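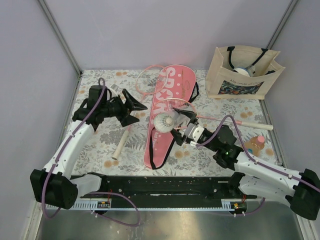 Rackets and pink cover on the flowered cloth, the shuttlecock held above the cover, with the tote bag at the back.

Nallbridge Badminton Social – notes from the October get-together

I'm doing the notes again as my handwriting is apparently the least bad. We got going at 7:30 in the upstairs room at Rafferty Hall, once everybody had a drink and a chair.

Last month's notes: fine, except I had Anika Kincaid down as bringing shuttles when she had only offered to ask about them. Fixed, sorry Anika!

Loaner kit. This took up most of the evening. We want new people to be able to grab one bag and have everything in it – rackets, a cover, a shuttlecock – and hand the same lot back at the end of the night. Anika likes the canvas tote with the black handles (it stands up by itself and you can get a hand in without fighting a zipper). I said a racket in a tote is going to get its strings knocked, and we went back and forth on that for far too long. We settled on this: cover on first, then into the bag handle up, and the shuttlecock goes in last so it doesn't get its feathers squashed. The pink set is first in line for the loaner bag. We'll try it for 3 sessions and see what comes back.

Feather or plastic? Feather for games, plastic for warming up and for anyone who hits like I do. Agreed without a vote.

Money. We have $325 in the pot. Restringing is the big one coming up, and Erketti quoted us $14 a racket if we drop them all off together. Yes to that. I'll drive them over.

Court time. Flendanari school wants its gym back by 9 from next month, so we start half an hour earlier. A couple of groans, but it beats losing the court altogether.

Flyers. Somebody suggested printing 1,000 of them and I'm afraid I laughed out loud. We'll make a small batch and put them up at the library and the bakery.

To do:
Anika – name tags for the loaner bag, and really ask about shuttles this time
Me – rackets to Erketti, email everyone the new start time
Everybody – look in your trunk for club rackets, please!

Finished at 8:50. Next one is in the same room, and I'm bringing the lemon bars.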